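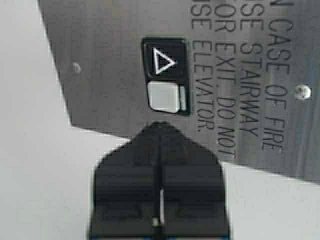
*Wrist camera, gripper closed, just short of the call button.*

**Teaching a lift call button by remote control: how many demos before you trust it?**

**rackandpinion** wrote on 02/06/2019:

We have a Tanar arm on a mobile base at the Jindeston building and I'm teaching it to call the lift. I drive it with the hand controllers through Studero and it records the cameras and the joint positions. So far I have 53 demonstrations of the approach and press, all done by me over several evenings.

The problem is the last few centimetres. I keep the fingers shut and push with the tip. When I do it by remote I slow down, hover, correct, then go in. The trained policy has picked up the hovering and does far too much of it. It gets near the square button and dithers.

Do I record more, or record differently? The Ansah guide says 500 demos for a contact task and I don't fancy doing that many on my own.

---

**plumbline** wrote:

Record differently. Your hesitation is in the data so you get it back. Practise the press until you can do it in one go, then start recording. I threw away my first 900 runs on a drawer task for this exact reason and did better with a fraction of that.

Also, can you not do it by hand? Put the arm in free drive, hold it by the wrist and push the button with it. You feel the contact and there's no lag.

---

**oddsocks_lab** wrote:

> can you not do it by hand?

I'd disagree with that for this job. If you hold the wrist your arm is in the camera for every demo, and the policy then sees a picture at run time with no arm in it. You can play the motion back afterwards without touching anything and record that, but that's twice the work.

Hovering isn't all bad either. If every demo is one clean stab, it never sees what to do when it's a bit off to one side. Leave some corrections in and cut the dead time out.

---

**rackandpinion** wrote:

Free drive is out for me anyway because the base rolls a little when you lean on the arm. I could chock it, but then every demo starts from the same place.

Cutting the pauses sounds right. Does Studero have a way of doing that or do I do it by script?
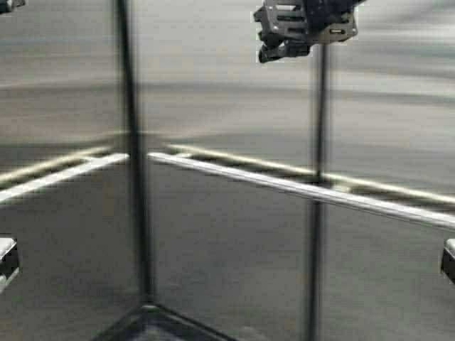
Reflections are my other worry. The press at least has a fixed target, but the next step is getting the base turned and lined up, and for that I steer mostly by the head camera. With shiny panels I keep misjudging depth. The white rail is crisp enough, but there's a paler one behind it that looks to me like its own reflection, and on the controllers I steer off the wrong one more often than I'd like. If I can't tell them apart, I don't see how the demos will teach it to.

---

**plumbline** wrote:

Script. Drop any step where the joints move less than a small threshold, but keep the ones where the tip is touching or you'll cut the press itself.

For the reflections I'd add a depth sensor.

---

**oddsocks_lab** wrote:

Depth sensors are awful on polished metal and glass. You'd be adding a second thing that's wrong. Vary the lighting and the start position and let it learn from the colour cameras. It doesn't need to know which rail is real if it's seen both from enough places.

---

**plumbline** wrote:

"Enough places" is 3,000 demos. He's one person with evenings.

---

**rackandpinion** wrote:

Update after trying some of this.

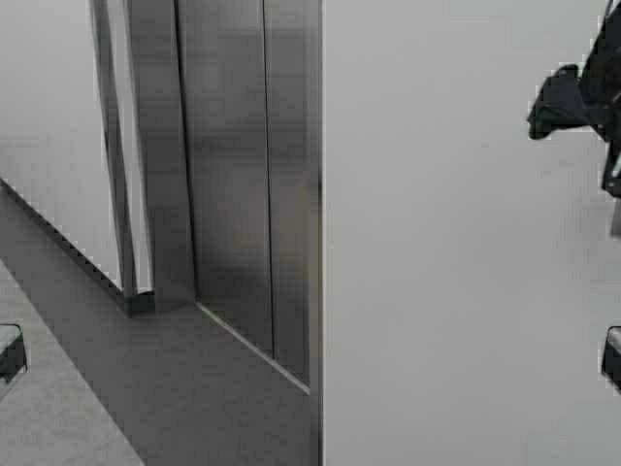 *Reading time: 1 minute*

I did a new batch of starts with the base turned different ways by the doors. In a few of them the head camera gets mostly blank wall and steel door, with the gripper up in the top right corner and no button at all. I was going to bin those. Should I? The wrist camera isn't much help until it's close, so at that point the policy has very little to go on.

I also ran the script on the old set. The pauses are gone, and the new policy goes in with less fuss. It still pushes low sometimes, which I think is my own habit of coming up from underneath.

---

**oddsocks_lab** wrote:

Keep them, as long as you turn to find the panel in the same recording. It needs to see how you get out of that view. If you stopped the recording there, bin it.

---

**plumbline** wrote:

I'd bin them all and start each demo with the panel in view. Use ordinary navigation to park it. There's no prize for learning the driving as well.

---

**mallet9** wrote:

Agree with plumbline on the parking. On pushing low, get someone else to record twenty or so. Ours had my bad habits until a colleague took a turn, and then it had both of ours, but they were in different directions.

---

**rackandpinion** wrote:

I'll split it then, parking by navigation and only the press from demos. Keeping the odd starts in a separate folder in case. Will try to get a second driver in before August.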